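From: Rhiannon Kemeys
To: Ullness store list
Subject: Re: drinks shelf

Glykeria Sarantis wrote:
> Can somebody go over the soda shelf before the Lanari delivery
> in April? Also, are the baskets and carts staying by the drinks
> or going back up front?

Glykeria,

Going by the two pictures in this message, my list is:

1. Bottom shelf. Stand the green bottle with the yellow cap back up. It's on its side at the shelf edge, to the right of the red-capped bottle.
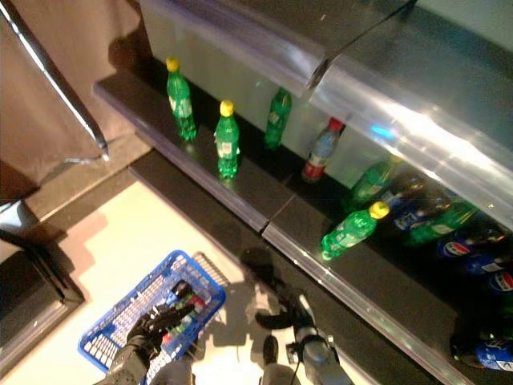 2. Pepsi. There's a green bottle in with them. Move it left to the other green ones.

3. Carts. I'd keep a blue wire one near the drinks. Soda gets heavy in a basket once you have more than 3 bottles. 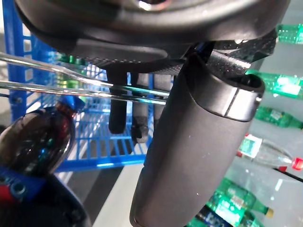 The baskets can stay too, as long as they're stacked by 8. Faslow still owes us the new price strips, so leave the old ones on for now.

Rhiannon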